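Setting up save transfer in Songate

Save transfer moves your progress from one console to another. You need Songate version 2.7 or later on both consoles and a Vedex account. Guest profiles can't be moved.

Before you start

Finish or quit any race in progress. A race that is still open when the transfer begins counts as a loss on the new console. Check that the new console has at least 50 MB of free storage.

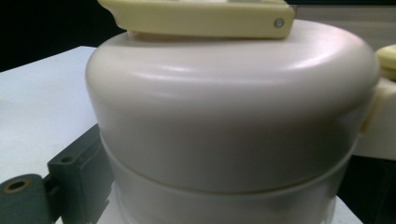
Both consoles have to be online for the whole transfer. A wired connection is best, but Wi-Fi will do if the signal is steady.

Sending your save

1. On the old console, open Songate and wait for the title screen.
2. Press Start, then choose Options > Data > Transfer.
3. Sign in to your Vedex account.
4. Select the save slot you want to move. Only one slot can be sent at a time.
5. Choose Send. A four-digit code appears, for instance 2528. Write it down.

Note: The code is good for about 50 minutes. If it runs out, go back to step 4 and ask for a new one. Your save stays where it is.

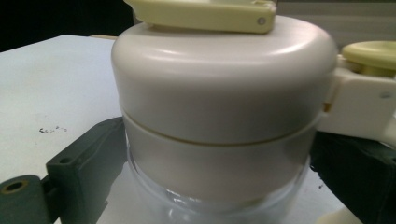

Do downloaded tracks move with the save?

Your right to play them does, but the files don't. Download them again from the in-game shop, at no charge, after the transfer is done.

Receiving your save

6. On the new console, open Songate and sign in to the same Vedex account.
7. Choose Options > Data > Receive and enter the code.
8. Pick an empty slot. If you pick one that is in use, the game asks you to confirm.
9. Wait for the message "Transfer complete" – this can take several minutes with a large replay folder.

Caution: Do not turn off either console or put it in sleep mode during step 9. Doing so can damage the save on both.

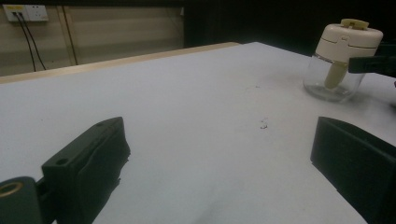 Ghost laps and custom paint jobs are copied along with the save. Controller settings are not, so set those up again under Options > Controls.

10. Load the slot and check your garage and lap records.

After the transfer, the slot on the old console is locked for 7 days. You can view it during that time but not play it. To cancel a transfer made by mistake, choose Options > Data > Restore on the old console before the lock ends. Anything you have earned on the new console since then will be lost.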